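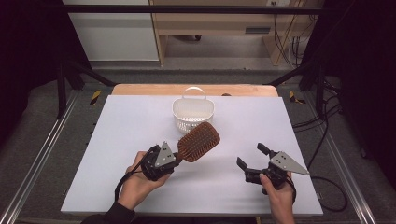

Cleaning Brushes and Combs: What the Bristle Can Take

Most complaints we get about brushes concern residue. The brush drags, the bristles clump at the base, or hair that was clean in the morning looks dull by noon. In nearly every case the brush is sound and has not been washed for months. The following notes replace the care sheet we handed out in November, which gave one method for all brush types and was wrong for two of them.

What builds up

The grey felt at the base of the bristles is a mixture of shed hair, skin flakes, sebum, textile lint and whatever styling product is in use. Sebum is the binder. It is a mix of waxes and fats, and plain water will not shift it. A mild surfactant will. Ordinary shampoo is adequate and leaves less behind than dish detergent, which is formulated for a greasier load and needs more rinsing. Bicarb soda is often recommended. It is a weak alkali and will loosen some oil, but it dulls lacquered handles and is hard to rinse out of a dense tuft. We no longer suggest it.

Dry cleaning comes first

Remove hair before any water is used. Wet hair mats and tightens around the tufts. Use the tail of a comb, lift from the base outward, and work in rows from the handle end to the tip. Where hair has wound around single pins, cut it with small scissors and pull the pieces free with tweezers. A dry toothbrush will then take out most of the lint. For a brush in daily use, this step should be done weekly. It takes a minute or two and makes the wet wash much shorter.

Plastic and nylon

Solid plastic brushes and combs can be soaked. Use lukewarm water with a teaspoon of shampoo per litre, and leave them for 20 minutes. Scrub along the rows with a toothbrush, rinse under the tap, and shake off the excess. Hot water is not needed. Some nylons soften well below boiling point, and the ball tips on pin brushes are usually a resin dip that comes away with heat.

Cushioned brushes

A cushioned brush has a rubber pad with an air space behind it, and usually a small vent hole. Water that enters through the vent or around the pins stays there for days. Do not soak these. Hold the brush with the bristles facing down, dip only the tips into the suds, and work the toothbrush from the side. If water does get in, press the pad several times with the vent facing down, then dry as below. A sour smell from the pad means water has been sitting behind it, and the brush is generally not worth saving.

Natural bristle

Boar bristle is keratin, as hair is, and it responds to washing much as hair does. It swells when wet, goes limp in alkaline solutions and becomes brittle if it is dried with heat. Wash it quickly, with very little shampoo, and rinse in cool water. Alcohol sprays strip the bristle and should be kept for plastic.

Wooden handles

Wood moves across the grain as it takes up water. On a handle glued into a head, the joint is the first part to fail. Wipe the handle with a damp cloth and dry it at once. Unfinished wood can be given a thin coat of food-grade mineral oil twice a year. Vegetable oils go rancid and turn sticky.

Drying

Lay the brush bristles down on a towel, in moving air and out of direct sun. Allow 12 hours for nylon and overnight plus a full day for natural bristle or anything with a cushion. Standing a wet brush upright on its handle sends the water into the head. Closed drawers and toiletry bags should wait until the brush is completely dry.

Trial of two wash solutions

Trelik and Ruritz, the two concentrates stocked at the Flitutstead counter, were compared on 27 used brushes returned through the exchange bin. Both were mixed to label strength. No difference in visible residue was found on plastic. On boar bristle, Ruritz left a slight tack after one rinse and needed a second. Trelik foams more and is harder to clear from dense tufts. A plain unscented shampoo did as well as either on nylon, at a fraction of the cost.

Replacement

Discard a brush when the pad has split, when pins have lost their tips, or when bristles are splayed and no longer spring back. Bare pins scratch the scalp. Replacement pads for the Ekwueme range are available to order; the colour may not match older stock. Pads for other makes are not supplied.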